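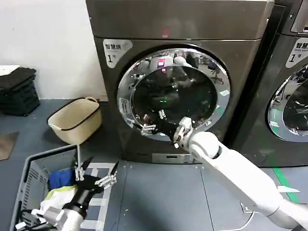 How often should the door seal on a front-loader be wiped down?
Once a day if the machine is shared, and once a week if it only sees a few loads. Use a damp cloth and go right around the rubber, down into the fold at the bottom where lint and coins collect.

CLERDEN LAUNDRY AND SHOP ROOM — SAFETY CHECK
October round, comments included

I love doing this round! It takes less than a morning and you learn so much about how a room gets used. Mark each line OK, FIX or ASK.

Machines

1. Door and glass. No chips, no cracks, latch clicks shut. OK
2. Drum checked by hand before closing. OK
Comment: dark socks hide beautifully in a dark drum. Feel along the lower rim, every time.
3. Seal clean, no tears. OK
4. Filter panel closes flush. FIX
Comment: the one on unit 2 sticks a little. Clean it first, then try again before calling Marwat.
5. Machine number easy to read from the front. OK
Comment: such a simple thing and such a help when somebody reports a fault.
6. Hoses and plug, no drips, no scorch marks. OK
Comment: job 2762 (new inlet hose) is closed. Very neat work.

Floor

7. Boundary tape stuck down along its full length. OK
Comment: run your shoe along it. A lifted corner is a trip waiting to happen, and the Podato tape we switched to has held up wonderfully.
8. Stripes still bright enough to notice when you walk in with your arms full. OK
9. Nothing stored across a marked line. OK

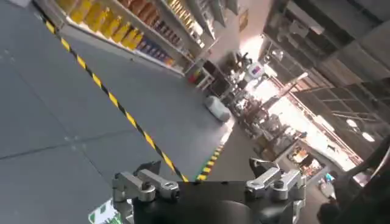

10. Floor panels level, seams closed. ASK
Comment: one seam by the door catches a cart wheel. I'd like Skullach to take a look before winter, when wet boots make everything worse.

Shelves

11. Unit stands steady with a gentle push. OK
12. Bottles upright, caps tight. OK
Comment: whoever fronts the bottles does a lovely job — tidy rows make a leak so much easier to spot.
13. Heavy packs on the lower shelves. OK
14. Shelf ends clear of the walkway. OK
Comment: keep 80 cm for carts, more if you can manage it.

Paperwork

15. Round entered in the log, page 143. OK
16. FIX and ASK lines copied to the front desk sheet by 4 p.m. OK

Next round is in November. Bring the good flashlight, and please put it back on its hook afterward.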